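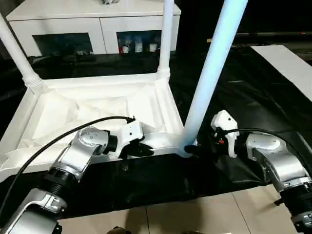
Plastic stool, upside down on a black cloth.

Home loan store: winter hours and two changes to how we lend

The Varnau home loan store will close its doors at 5 p.m. starting on 13th November and will stay on that schedule until the clocks change in spring. Morning hours are the same as before. The drop-off cage by the loading door stays open until 7 p.m. for small items only. Please do not leave beds, bed rails or anything with a battery in the cage.

The store has been lending household items to people in Varnau and Enby since 2000. Most borrowers are getting over surgery, or have a parent staying with them for a while, and need a stool, a raised seat or a folding table for a few weeks. In the year that ended in October we made 687 loans. The busiest stretch was late winter, when ice sent a lot of people home with sprains and casts, and for part of that time we had no shower stools to give out at all. We have bought more and expect to keep a few on the shelf this year.

There are 2 changes this winter.

The first is the loan period. It goes from six weeks to eight weeks for everything except wheelchairs. Many borrowers were calling to renew at six weeks and then bringing the item back within days. Eight weeks should save a phone call on both sides. If your slip says six weeks, you can ignore it and count eight from the date stamped at the top.

The second is that taller items can now be borrowed in parts. A stool or table with legs that come off can go home in a bag and be put together there. This should help people who come by bus, and people in the Hollis apartments, where the elevator is small and the stairs turn twice. Ask at the counter if you would like yours packed this way. We will still hand it over fully assembled if you prefer that, and we can adjust the height before you leave.

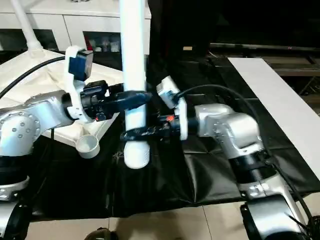
Putting legs on at home

Each bag has a sheet with drawings. The sheet was rewritten in the summer after several borrowers told us the old one was hard to follow, and the print is larger now. A few points from the counter:

Work on the floor or on a low bed, with the seat face down on a towel.

Fit all the legs loosely before you tighten any of them.

Legs should match. If one looks longer than the others, check the height setting first, then call us.

Rubber feet go on last. Do not use a stool in the shower without them, even for one day.

Do not use tools. Hand tight is enough for every item we lend this way, and we have had to retire good stools with cracked collars.

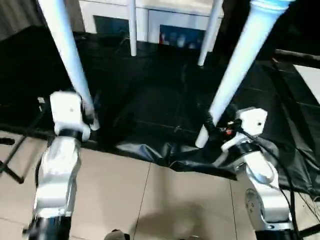
Long white tubes over black plastic sheeting.

Sit on it once with someone standing next to you before you use it alone. If it rocks, take your weight off it and call the store. We will swap it the same day if we have another in stock.

Bringing things back

Please wipe items down with soap and water and let them dry. Bleach is not needed and it dulls the plastic. Put the sheet back in the bag with the parts. If you have lost the sheet or a rubber foot, tell us when you return the item and there is no charge. We keep spares in the drawer, and it is much easier to replace a foot when the item comes in than when the next borrower is standing at the counter.

Items that came from another lender should go back to that lender. We have ended up with several Skollon walkers that are not ours, and we are holding them at the counter until the end of the year.

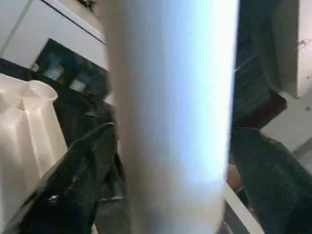 White panel, upper left.

Flyers

A flyer with the new hours and the eight-week rule is at the printer. We ordered 2000 copies, and they will go to the clinic in Enby, both libraries and the mailboxes at Hollis. If your church, club or building can take a stack, pick them up at the counter during open hours. Old flyers with the 6 p.m. closing time can go in the recycling.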